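**Coffee table sort: does a box help? (Plorna flat study, 8/17/23)**

Golnar Tehrani and I set out to test the claim in our course reader that a single open box keeps a small table clear. I doubted it then and still do.

We asked 112 students what ends up on their table. Most said chargers. Only five owned a box for them, and three of those admitted it was full of something else. Self-reported, so treat with care.

For the trial we used the glass-topped table in the Stetholm flat. Small things went on the mat first, then each had to be given a place. Atieno Owino wanted chargers and remote boxed together. I can't see how that beats a drawer.

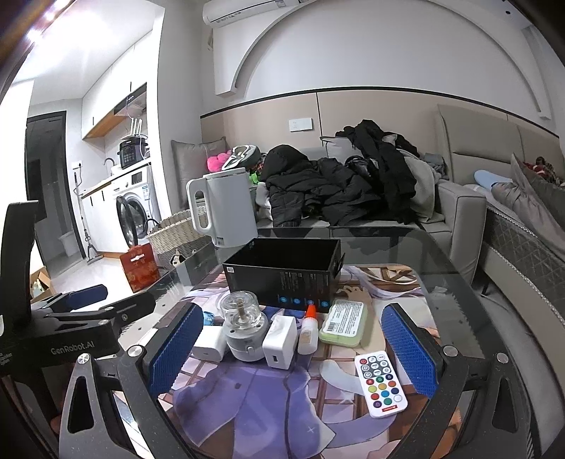 *Fig. 1. Adapters, glue, the remote and other bits on the mat, with the black box behind.*

The glue was the hardest to place. It belongs with neither group, and our rules had no answer for it. One table proves very little, and I would want a longer trial before recommending boxes to anyone.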